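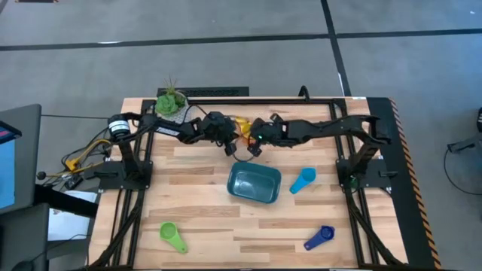
The light wood tabletop.

The Prendville Road Bus

Shabnam Bhutto missed the 6:10 by the length of the parking lot. She saw the driver look in his mirror and pull out anyway. The next bus to Trevham was at 7:40, so she went back into the station and sat down by the heater.

It was December and the heater was the only warm thing in the building. There was one other person on the bench, a woman in a green raincoat with a cake box on her knees.

"Did he leave early?" the woman asked.

"No. I was late."

"He leaves early on Fridays. I've written to them."

Shabnam put her bag between her feet. In it were a nightgown, a pair of slippers and an envelope with $286 in it. That was what her brother said he needed. He had said it on the phone the way he used to ask for the salt. She had taken the money out at lunch and counted it twice in the restroom at work.

"Are you going all the way to Trevham?" the woman said.

"My brother lives there."

"I'm going to Weerasinghe's. The restaurant. Their girl is getting married and I did the cake." She tapped the lid. "This is the top layer. The rest went yesterday in my nephew's car. I wouldn't let him take the top."

Her name was Ailbhe Brophy. She had moved over from Ireland with her husband and had made cakes ever since, first for the church and then for money. She charged $60 for a plain one. She said it was too little and she was too old to change it.

At seven the man at the counter pulled down his shutter. Shabnam's phone rang. It was her brother, and she watched it until it stopped.

"You can take that if you like," Ailbhe said. "I won't listen."

"He'll want to know if I've got the money."

"Have you?"

"Yes."

"Is it the first time?"

Shabnam thought about the car, and the rent before that. "No," she said. "Last time it was 570. He paid some of it back."

Ailbhe didn't say anything to that. She untied the string on the box and looked in at the cake, then tied it up again.

The 7:40 came at 7:52. The driver was young and didn't know the fare to Trevham, so he had to look it up on a card. Shabnam took a window seat and Ailbhe sat across the aisle with the box held level. When they went over the bridge she lifted it an inch off her knees and held it there until the road was smooth.

Past the Jolus turnoff Shabnam called her brother back.

"I'm on the bus," she said. "I'll be there by nine. I'm bringing half."

He was quiet, and then he asked whether she'd had anything to eat. She said she hadn't. He said there was soup.

She put the phone away, took out the envelope and began to count, keeping the bills low in her lap. Across the aisle Ailbhe had shut her eyes, both hands still on the box.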